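Household Textiles and Coverings
Unit 4: Plastic sheet and coated cloth in the home

Handout to accompany the second half of the module. Read before the practical session in June. Bring your own scissors and a soft pencil.

4.1 What this unit covers

Units 1 to 3 dealt with woven and knitted fabrics. This unit deals with coverings that are made wholly or partly of plastic: thin film tablecloths, coated cotton (usually sold as oilcloth), and the heavier backed sheet used on kitchen tables and shelves. Students often treat these as one material. They behave differently when folded, heated and cleaned, and you will be expected to tell them apart in the assessment.

The old name oilcloth causes some trouble. True oilcloth was cotton or linen treated with linseed oil, and it cracked with age. Most of what is sold under that name now is cotton or a cotton mix with a plastic coating. In your written work, use "coated cloth" for the modern product and keep "oilcloth" for the historical one.

4.2 Film and coated cloth compared

Film has no woven base. It is sold by the metre or as a ready-cut cloth in a packet, is light to carry, and costs little. It tears once an edge has been nicked. Coated cloth has a woven or knitted base which you can see on the back. It is heavier, hangs better, and can be hemmed, although pins leave permanent holes.

To test an unmarked sample, turn back a corner and look for threads. If there are none, pull gently along the edge. Film will stretch and stay stretched. Record what you find on the Pringle sheet (the green one, handed out in Unit 2) and write the sample number in pencil.
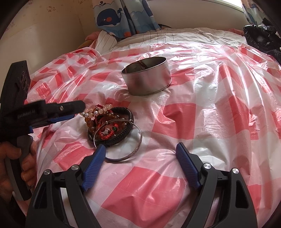 Pattern is the next thing to consider, and checks are still the commonest choice for everyday table coverings. On woven gingham the check is made by crossing coloured threads, so the middle tone appears where colour meets white. On plastic the check is printed, and the printer can do as he likes with the tones. The red, pink and translucent white cloth on this page follows the gingham arrangement at a much larger size, and it also shows how a glossy surface picks up light. A large check makes creases easy to see because the straight lines bend with them. If a client complains that a new cloth "never looks flat", ask about the size of the pattern before suggesting a different material.

4.3 Folds and storage

Packet creases are the most frequent complaint with thin film. Lay the cloth out in a warm room overnight and smooth it by hand from the centre outwards. Do not iron film, even through a towel. Coated cloth may be warmed on the cloth side with a cool iron if the maker's label allows it.

Store both kinds rolled, with the printed side outwards, on a cardboard tube. Printed faces left pressed together in a warm cupboard can stick, and the colour may lift when they are pulled apart. Put a sheet of plain tissue between layers if you must fold.

4.4 Cleaning

Wipe with warm water and a little washing-up liquid, then dry with a soft cloth. Avoid scouring powder and anything containing solvent. Tea and beetroot should be wiped up straight away. Ink from newspapers and carrier bags can pass into the plastic and cannot then be removed.

4.5 The Kumbridge sample books

The teaching collection includes the sample books of the Kumbridge works, given to the department by Innes Carnegie. There are 2,212 samples in all, of which 745 are printed film. The rest are coated cloth and shelf edging. The ranges named Rosudmont and Gromlow are the most useful for this unit: Rosudmont is all florals, and Gromlow is checks and stripes in four widths.

The books may be used in the reading room only. Hold the pages by the card mount. Several of the older film samples have gone stiff and will split if bent. Do not take cuttings, and do not press the samples flat under other books.

4.6 Tasks for the practical

Choose 2 samples from the loose box, one film and one coated cloth. For each, note the weight in the hand, the presence or absence of a base, the type of pattern and the condition of the edges. Fold each sample in half, leave it under a book for an hour, and describe the crease when you open it out.

Write up the results on one side of A4. Drawings should be in pencil and labelled. Hand in the write-up with your Pringle sheet attached at the back. Late work goes in the tray outside the workroom and will be marked with the Unit 5 batch.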